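Shared laundry room: frequently asked questions

Last updated 15th March

Who can use the laundry room?

Anyone who lives in Merero House or Dixit House and has an active key fob. Lodgers and long-stay guests can use it on the leaseholder's fob. Residents of Tiker Court have their own room on the ground floor of that block and their fobs won't open this door.

Where is it?

In the basement of Merero House, past the bike store. From Dixit House, use the covered walkway and the side door. The lift goes down to basement level but you need to hold your fob to the panel before pressing B.

What are the opening hours?

7am to 10pm every day, including bank holidays. The door locks itself at 10pm and you can't get in after that, though you can always get out. Start your last wash by 8.30pm if you also want to dry it.

How do I book?

Through the Cotura app or on the screen outside the door. Slots are 90 minutes long. You can hold two bookings at a time and book up to 10 days ahead. If you haven't started a machine in the first 15 minutes of your slot, it goes back into the pool and someone else can take it.

I don't have a smartphone. Can I still book?

Yes. The screen outside the door does everything the app does. Hold your fob to it and choose "New booking". You can also ring the estate office and they will put a booking in for you during office hours.

How much does it cost?

A wash is £2.40 at any temperature. Drying is 10p a minute, charged in blocks of 10 minutes. The money comes off your Cotura balance when you press start. Prices were last changed in October and will be looked at again in a year.

The machine took my money and didn't start. What do I do?

Check that the door is properly shut and press start again. You won't be charged twice within five minutes. If it still won't go, use "Report a fault" in the app, and give the machine number. Refunds go back to your balance, normally by the next working day. We can't refund to a bank card unless you are moving out.

What happens to my balance when I move out?

Fill in the closing form at the office when you hand in your fob. Anything over £1 is paid back to the card you last topped up with. Balances can't be moved to another resident.

Do I need to bring my own detergent?

Yes. Liquid, powder and capsules are all fine. Put capsules in the drum and liquid or powder in the left-hand drawer. Please don't use dye in any machine, including the sort sold as safe for washing machines. It stays in the door seal and marks the next person's clothes.

Can I wash a duvet?

Single duvets fit in washer 4 and washer 5. Doubles and kings don't, even if you can force them in. The load is too heavy once it takes up water and the machine stops part way through with the door locked. The launderette on the parade takes large duvets.

Can I wash pet bedding or horse rugs?

Pet bedding, yes, in washer 1 only, and shake it out outside first. Horse rugs, no.

Why are my clothes still damp after a full cycle?

Most often it's one of these:

The drum is too full. Two thirds is the most it will dry well.
The wash was spun on a low setting. Use 1200 or above for towels and jeans.
The lint filter hasn't been cleared.
Heavy and light things are mixed together, so the sensor reads the light ones and stops early.

If none of those applies, report it as a fault and try a different dryer.

Who cleans the lint filter?

You do, before every load. Pull it up, take the fluff off with your fingers and push it back until it clicks. Put the fluff in the lidded bin. The filters are washed properly and the ducts checked by the maintenance firm twice a year. In the last check they took 214 grams of lint out of a single duct.

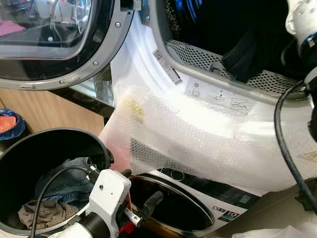
Ashok Malhotra wants it added that the filter should be cleared after a load as well as before, and that fleece blankets and new towels need it done halfway through. We agree about the towels. For everything else, once before you start is enough.

How hot do the dryers get?

The high setting reaches 68 degrees and low is a good deal cooler. Use low for anything with elastic in it. Wool and silk shouldn't go in on either setting. All programmes finish with a cool-down, and taking things out before it ends tends to crease them.

Somebody has left their washing in the machine I booked. Can I take it out?

Yes, once your slot has started. Put it in one of the baskets on the shelf and leave it there. Don't put it in a dryer for them. Washing left for more than three days goes to the estate office and is kept for a month.

I've lost something. Where should I look?

Look round the inside of the door seal first, then in the baskets. Odd socks are on the line by the sink. Jewellery, keys and bank cards are handed in to the office and you'll be asked to describe them.

Can my children come in with me?

Yes, but under-twelves can't be left there alone. Please keep them off the folding table.

Is there anywhere to hang things up?

There are two rails by the window for use during your slot. Nothing can be left on them overnight.

Who do I contact about something that isn't covered here?

The estate office, in person or by phone, 9am to 4pm. For water on the floor or a smell of burning outside those hours, ring the emergency number on the back of the laundry room door.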